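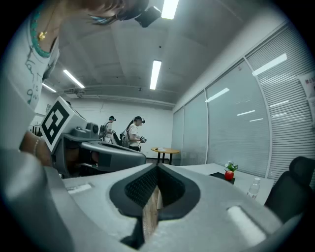 Skullia Basketball Club confirms Zhiqiang Cheng as head coach

Press release, Sun 16 March

Skullia Basketball Club has confirmed Zhiqiang Cheng as head coach of its women's first team. He has been in temporary charge since December, when Ľubica Vlček stepped down for family reasons, and has now signed a contract that runs to the end of next season.

Skullia are fourth in the league with four matches of the regular season left to play. The top six go through to the play-offs. The club is two wins behind Zundale in third place and one ahead of Monik in fifth, and still has to play both of them.

Cheng joined the club three years ago as an assistant, working mostly on defence, and took training on his own for the first time the week Vlček left. The team lost his opening match at Omoregie by 18 points. It has since won more often than it has lost, and has not been beaten at home.

"I was asked to look after things for a few weeks and I didn't expect it to go on this long," said Cheng. "The players made it easier than it could have been. We were poor at Omoregie and they knew it without me telling them. We changed how we get back after a missed shot and we shortened the rotation a bit, and that's most of what we did. I'm pleased to have it settled before the last few games."

Club chair Parvathi Kamath said the board had spoken to two other candidates before making its decision.

"We advertised the job properly and we had good people apply," she said. "Zhiqiang was interviewed in the same way as everyone else. He has had the job on difficult terms, with no promise of keeping it, and he has never once brought that up with us during a match week. The board was unanimous. We would also like to thank Ľubica, who took this team up from the second tier and kept it there. She has a seat at the Eastgate Hall whenever she wants one."

Jiahui Meng, who retired as a player at the end of last season, becomes assistant coach. She has been helping with the guards on a part-time basis and will now attend all training sessions and away matches. A second assistant will be appointed in the summer.

Team news

Captain Nayara Bragança is expected to be available for the visit of Monik on Saturday. She missed the last two matches with a calf strain and returned to full training on Thursday. Bragança is the team's leading scorer this season and needs 18 more points to finish the regular season with her best total for the club.

"The calf is fine," said Bragança. "I could have played last week if it had been a final, but the medical staff said wait, so I waited. Monik are a big team and they rebound very well. When we lost there in the autumn we gave them far too many second chances. We have talked about it a lot this week, and I think everyone is tired of talking about it and would like to play now."

There are no other new injuries. The back-up centre position remains open to change from match to match, and Cheng said he would decide on his starting five after the final practice.

Remaining fixtures

Skullia v Monik (home)
Zundale v Skullia (away)
Skullia v Omoregie (home)
The last match of the regular season is away, and its start time has yet to be set by the league. All final-round matches are due to begin at the same hour.

If Skullia finish in the top four they will have home advantage in the first round of the play-offs, which is played over three matches. Finishing fifth or sixth would mean opening the series at home and then playing the second match, and the third if needed, away.

Tickets

The attendance for the most recent home match was 982, the highest of the season so far. The club expects a similar crowd for Monik and advises supporters to buy in advance. Tickets are on sale through the club website and at the hall box office, which opens two hours before the match. Season ticket holders do not need to do anything, but should note that the gate on the car park side will be closed while the steps are repaired. Entry for all seats is by the main doors.

Under-16s are admitted free with a paying adult. Wheelchair spaces and companion seats can be booked by telephone during office hours.

Supporters' coaches will run to Zundale. They leave from the front of the hall and the price is the same as for the autumn trip. Places must be booked by noon on the day before travel. Tickets for the away section are sold separately and are not included in the coach fare.

Play-off tickets will go on sale once Skullia's place is certain. Season ticket holders will be able to reserve their usual seats for the first home match before general sale opens. Details of dates and prices will be sent by email, so supporters who have changed their address since the start of the season are asked to update it with the ticket office.

Media information

Zhiqiang Cheng and Nayara Bragança will be available for interview after open practice on the eve of the Monik match. Reporters and photographers who wish to attend should contact the club press office by midday beforehand. Match accreditation for the regular season remains valid. A new application will be needed for the play-offs, and the form will be sent to all outlets on the club's current list.

Skullia Basketball Club press office
Eastgate Hall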